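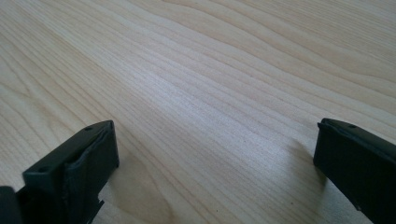

Freeing up space on an Android phone before a big update

My phone told me last February that it couldn't install a system update, and it had been telling me that for a while before I paid attention. I had 1,406 screenshots on it. I don't remember taking most of them! Recipes, parking signs, a bus timetable for a town I don't live in anymore. So I spent an evening sorting it out, and these are the notes I made, tidied up a little because my neighbor Jabari Minja asked for a copy.

Look before you delete

Open Settings and find Storage. The wording moves around depending on who made your phone, so if you can't see it, type "storage" into the search box at the top of Settings. You'll get a breakdown by type: apps, photos, videos, audio, system. Go after whichever bar is longest. Mine was video, and 18 of those videos were the inside of my coat pocket.

Screenshots and downloads first

These are the easy ones. Most gallery apps keep screenshots in their own album, so you can press and hold the first one, then drag down to select a whole run of them. Then do the Downloads folder, where I had the same PDF manual for my Rollholm dishwasher saved 8 times (I download it again every time the rinse light comes on). Keep one copy and rename it so you can find it.

Don't forget the trash. A lot of phones hold on to deleted photos for a while, and you won't get the space back until the trash is emptied.

Clear the cache, leave the data alone

Tap and hold an app, choose App info, then Storage. You'll see two buttons, usually Clear cache and Clear data or Clear storage. Cache is fine to clear. The other one signs you out and wipes whatever the app has saved on the phone – I did that to my Trondari walking app and lost a whole spring of routes. Maps, browsers and anything that streams music are the ones worth checking.

Chat apps

If you're in a family group, this is probably where your space went. Look in the chat app's own settings for something like Manage storage, and sort by size. While you're there, turn off automatic media download for mobile data at least. Ferdinand Widmer, who I used to share an office with, sends a sunrise over Bonmont at 6 in the morning every single day, and they're lovely, but I was storing all of them.

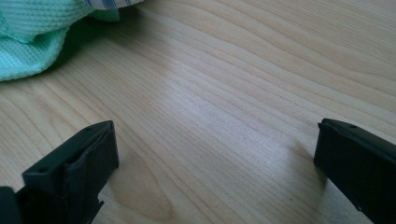

Once there's room, get the phone ready for the update itself. Charge it to at least 70 percent and leave it plugged in, connect to Wi-Fi, and back up anything you'd be upset to lose. I put mine down on a clear stretch of table and leave it there till it's finished, because if it's in my hand I'll start poking at it. It's also a nice moment to wipe the screen. A bit of soft cloth does it, and a mesh one like the crumpled mint-green one up in the corner there is okay for the back of a case, but I'd use something smoother on the glass. Then tap Install and go make dinner.

If it still says there isn't enough room

Restart the phone and check again, as the number on the storage page can lag behind. After that, sort your apps by size and take off any game you haven't opened since last year. You can put it back later, though if it keeps its progress on the phone and you don't have an account with it, your progress may go too, so check that first.

My old Feng tablet never did get enough space and I've stopped trying. It plays the radio in the kitchen and does that very well.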